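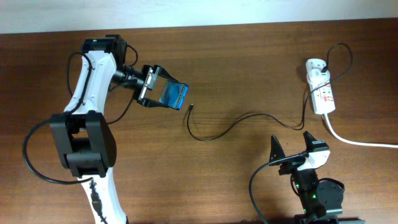

4.2 Telefon am Tischplatz laden

Dieser Abschnitt gilt für die Holztische in den Arbeitsräumen von Kollcombe. Bitte lesen Sie zuerst Abschnitt 4.1 (Steckdosen und Netzteile).

1. Wischen Sie die Tischplatte mit einem trockenen Tuch ab. Kein Reiniger mit Alkohol, das Holz bekommt sonst helle Flecken.

2. Stecken Sie das Netzteil Gemeo in die Steckdose an der Wand. Das Kabel kommt von hinten über die Tischkante und soll flach auf der Platte liegen, ohne Knoten.

3. Legen Sie das freie Ende vom Ladekabel neben das Telefon. Der kleine Stecker muss erreichbar sein, ohne dass man am Kabel zieht.

4. Die Hülle kann am Telefon bleiben. Wenn der Stecker nicht ganz hineingeht, nehmen Sie die Hülle ab und versuchen Sie es noch einmal.

5. Halten Sie das Telefon fest und schieben Sie den Stecker gerade in die Buchse. Nicht drehen und nicht von der Seite drücken.

6. Schauen Sie auf den Bildschirm. Das Ladezeichen soll nach 2 Sekunden erscheinen. Kommt es nicht, siehe Abschnitt 6.

Hinweis: Das Kabel Imia ist 145 cm lang. Eine Verlängerung ist für diesen Platz nicht erlaubt.

Vorsicht: Ein Kabel mit Knick oder mit offener Isolierung nicht mehr benutzen. Bitte bei Alper Canpolat abgeben, er hat Ersatz im Schrank Yordanov.

Zum Ausstecken immer am Stecker anfassen, niemals am Kabel. Danach das Kabel locker auf dem Tisch liegen lassen und nicht um das Netzteil wickeln.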